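我一直觉得，实验台上最该被表扬的东西是那块黑布。

对，就是黑布。我们组的台面铺黑布，是Darlene Lavoie坚持的，她管这间屋子比我早得多，我刚来的时候还嫌它土（像照相馆），还老起褶子，抹都抹不平。后来我去隔壁楼借用过一阵白台面，透明管子往上一放，人就开始眯眼睛，找个盖子都要用手摸。回来以后我再也没说过黑布的坏话！

不过今天想聊的不只是布，是"台面上到底该放多少东西"。这件事我跟同事吵过好几回，我的立场很简单：少放，放到你觉得寒酸为止。一盒枪头，一个管架，几支管子，够了。做到哪一步就拿哪一步的东西，别的统统回柜子里去。

反对的人会说，来回拿多浪费时间啊。我一月份的时候较过真，把自己翻找东西的次数记在本子上，记了30天，一共212次。212次！其中一大半东西本来就在台面上，只是被别的东西挡住了。所以别再跟我讲"摆在外面才方便"，摆在外面的东西一多，跟锁在抽屉里也差不了多少。

我心目中的台面就是这种程度：
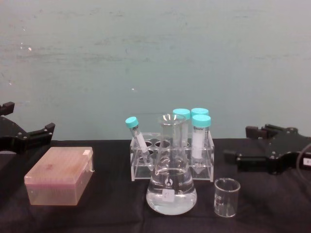
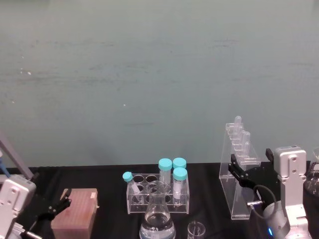 粉色的盒子，青绿色的管盖，透明的架子，底下是黑布。 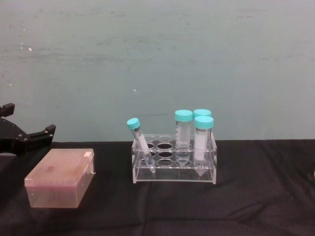
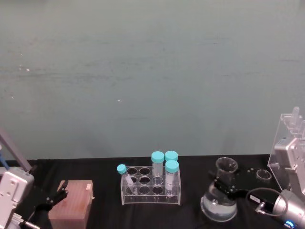
再说透明管架，这个我要多夸两句。很多人喜欢买彩色的，橙的、蓝的、荧光绿的，一排排摆在那里像糖果店，确实好看。可是管子里的东西本来就淡，隔着一层彩色塑料，什么都看走样了。亚克力的架子缺点我也知道，容易划花，拿酒精擦久了还可能起细裂纹，摔一次就心疼一次。我们组用过Sodbridge的，也用过Cirklow的，要我说差别没有目录上写的那么大，关键是孔要跟管子配得上。细管子塞进大孔里，它就歪，歪着歪着你就习惯了，然后有一天你伸手去拿旁边那支，袖口一带……后面的事我不想写。

我对歪管子是有意见的，真的有。有人觉得盖子拧紧了，歪一点有什么关系？单看这一支，可能是没关系。但是管架这个东西，它的好处全在于你扫一眼就知道谁在哪儿。一支歪了，它的盖子就跑到别的孔上头去了，你脑子里那张小地图就得重画。上午精神好的时候无所谓，到了傍晚连饭都还没吃，那就是给自己挖坑。所以我的办法是，细管子单独配一个小孔的架子，实在没有，就在孔里垫个套圈，几分钱的事。

还有盖子的颜色。我们组常年就用一种颜色的盖，外面来的人总问，那怎么区分样品？写字呀！管身上写一遍，盖子上再写一遍，一共2遍，谁也别偷懒。用颜色区分听起来聪明，可颜色的意思只存在于定规矩那个人的脑袋里。以前隔壁Pirketow项目的人就分过颜色，红的是对照，黄的是处理过的，蓝的好像是备份，好像！等定规矩的人一走，冰箱里剩下满满一抽屉彩虹，最后全倒了。我帮着倒的，倒得手都酸。

枪头盒我的要求低一些，就一条：不用的时候盖子合上。我知道连着加样的时候开开合合很烦，我自己也犯懒，敞着盒子跑去接过电话。可是枪头这东西敞着，落不落灰你又看不见，心里就一直惦记。合上盖子也就一秒钟，换一个下午的踏实，我觉得划算得很。盒子最好固定放一边，我是右手拿移液枪的，盒子却喜欢放左边，Darlene说我别扭，她自己全放右边，架子都快挤没地方了还不承认。这个我们谁也没说服谁，各放各的。

有一点我得让步。台面收得太干净，新来的学生会不敢碰。去年我们有2个学生，每次用东西都要先来问我能不能拿，我说拿呀，他们说怕放回去放得不对。我听了有点不好意思，大概是我平时念叨得太凶了。后来我在柜门里侧贴了一张单子，写清楚哪层放什么，字写得很大，用Thibodeau的那种防水标签纸打的，擦酒精也不掉。之后问的人少多了，东西倒还是偶尔放错层，放错就放错吧，总归是在柜子里。

黑布该换一块新的了，我已经跟Darlene提过，她说再洗一次还能用。那就再洗一次，这回我想试试先熨平了再铺。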